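Remarks Column

The following account of the changeover at the Kodham Inspection Hall was prepared for the records of the Munix Returns Service. It is to be kept with the attendance books and the station logs, and it may be read by any employee on request at the front desk.

Before the changeover, the Hall employed 14 inspectors. Their duty was to open what the public had sent back, to establish whether it was whole, and to pass it to repacking or to the bins. Most of the goods were toys and simple teaching materials. An inspector was expected to know by handling whether a thing was fit to be sold again. The Hall manual gave one line to the method, and the line read: "Inspect with care."

In January, management announced that the wooden goods would be inspected by the Wumbei system. Two stations would be fitted first. The inspectors were told that no position would be removed, and that those assigned to the fitted stations would be known as attendants. A sheet was handed out with the new duties. The attendant was to lay out the article, observe the arms at work, and enter the result in the log. The log had a column for the time, a column for the article, a column for the result and a narrow column for remarks.

The first station was given to the inspector with the longest service in the Hall, who had worked there for 26 years. She had not asked for it. The selection was made on the ground that her records were the most complete, and that the system's results could be compared with hers. She signed the sheet and asked where she should put her chair. The sheet did not provide for a chair, and the question was sent to the Plarkar office, which answered after three weeks that a chair was permitted.
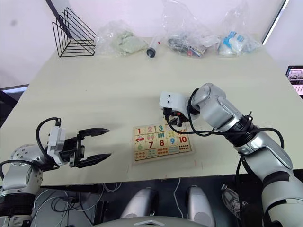

Her entries for the first days are in good order. The result column says "whole" or "not whole," as required. The remarks column is blank until the end of the first week, when it reads: "Slow, but does not drop things." The supervisor initialed the page. It was understood at the time that remarks were for faults in the equipment, and the supervisor wrote a short note asking the attendant to keep to that use.

She kept to it for a while. Then the remarks began again, in smaller writing. One says that the left arm waits for the right arm even when there is no need, and that she had worked beside a man who did the same. Another says that she had caught herself holding her breath. A third asks whether the arms could be set to begin at the corner of a board, where the wood is most likely to have swollen, in place of the upper row. The supervisor did not initial these pages. They were collected with the others and sent to Plarkar, where the result column was copied into the system and the rest was put in boxes.

The remaining inspectors continued at the ordinary benches. It was noted that they took their breaks at other times than before. They had been in the habit of stopping together, and the kettle had been filled once for all of them. After the changeover, an attendant could leave a station only when an article was finished, and the finish could not be known in advance. For a time the others waited for her. The kettle was boiled and boiled again. Later they stopped waiting, and one of them would carry a cup over and stand with it beside the table, looking on until there was a reason to go back.

The younger inspectors asked her what the work was like. She told them that it was like teaching a child to dress, and that the hands were the difficult part, meaning her own. She had put them in her pockets on the first day, and under her legs on the second. By the end of the month she had asked for gloves, though she touched very little, and the request was granted.

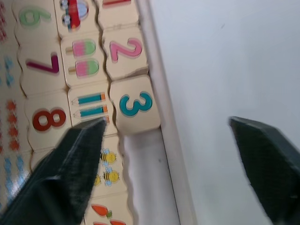 The counting puzzles were the articles on which the attendant and the system were found to differ. A counting puzzle comes back to the Hall for one of a few reasons: a piece is lost, a piece has been chewed, or the pieces have swollen and no longer sit down in their places. The last is the hardest to judge. In the case that was later reviewed, the 3 stood slightly raised from the board and a little outward from its place, beside the tile with the pencils, while the 2 above it gave no trouble. One dark finger of the gripper was resting against the wood by the pencils. The system recorded the article as whole. The attendant crossed out the entry, wrote "not whole," and added in the remarks column: "It will go in. It will not come out again for a small child. Please try it with a small hand."

The Plarkar office held that a piece which goes in is a piece which fits. The attendant was asked to explain her entry in writing. Her explanation covered both sides of a page, and it is kept with this account. She wrote that for as long as she had been in the Hall she had put each board together and then taken it apart, and that the taking apart was the inspection. She wrote that a puzzle which goes together once is a picture. She had assumed that everyone knew this. She regretted that she had not said so in January, when a person had come from Plarkar to ask her to describe her work, and she had told him that she inspected with care.

The office considered the matter. It was found that the manual contained no instruction to take the boards apart, and that none of the inspectors had been trained to do it. It was also found, when they were asked one at a time, that all of them did it. Each had learned it at the next bench. Several were surprised to hear it called a method.

A change was ordered. The system would be set to lift the pieces as well as to seat them, and the attendant would show it how. For this purpose she was excused from the log. She was given the use of the two control handles, by which a person's own movements can be passed to the arms, and she spent her shifts taking the counting boards apart at a distance. The other inspectors were invited to watch. The record shows that they came in their own time, and that the breaks were for that period taken together again, at the station, with the cups set on the floor. 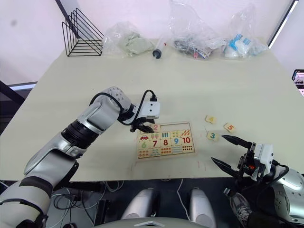

Leontine Abasolo
Clerk of Records, Kodham Inspection Hall

It is the practice of the Hall that the clerk adds a statement where the clerk was present. I was present on most of those shifts. My desk was moved to the station so that I could write down what the attendant said while she worked, and I have the pages before me.

She spoke more than I had expected. She said that the 5 in these sets was often tight, and that the 4 was printed too pale and was returned for that reason more than any other. When she had pieces loose beside the board, she liked them to lie a little crooked, so that the next hand would have to look before it took hold. She wished to have this set down as an instruction. I set it down. She also said that the fingers of the gripper should be opened wide well before they reached a tile, because a person who is shown an open hand is less afraid of it. I asked whether the tile was afraid. She said that she was talking about whoever would be sitting in the chair.

The lessons were judged sufficient and the handles were returned to Plarkar. The attendant was offered a place at the second station, or a place at the ordinary benches, where there was still soft goods work. She asked for a day to consider and took two. She chose the benches. She gave as her reason that she would like to be tired in the arms again, and the form was accepted with that wording.

The first station was assigned to one of the younger inspectors, who had learned the boards from her and now watches them taken apart by something else that learned from her. He reports that the system lifts the 3 as she did, with a short pause before the pull. He had asked the Plarkar office whether the pause was needed. The office replied that it had been present in all of the lessons and would be kept.

I have since had occasion to visit the boxes at Plarkar, to recover the early log pages for this file. They had been stored in no order. I was permitted to sort them at a table in the corridor, and I read the remarks column through to the end. The final entry in her writing is dated June 7, 2023. It gives the article as a counting puzzle and the result as whole. Under remarks, it asks that the chair be left at its present height until the next attendant has tried it.

The chair has been lowered since, and the old height is marked on the post in pencil.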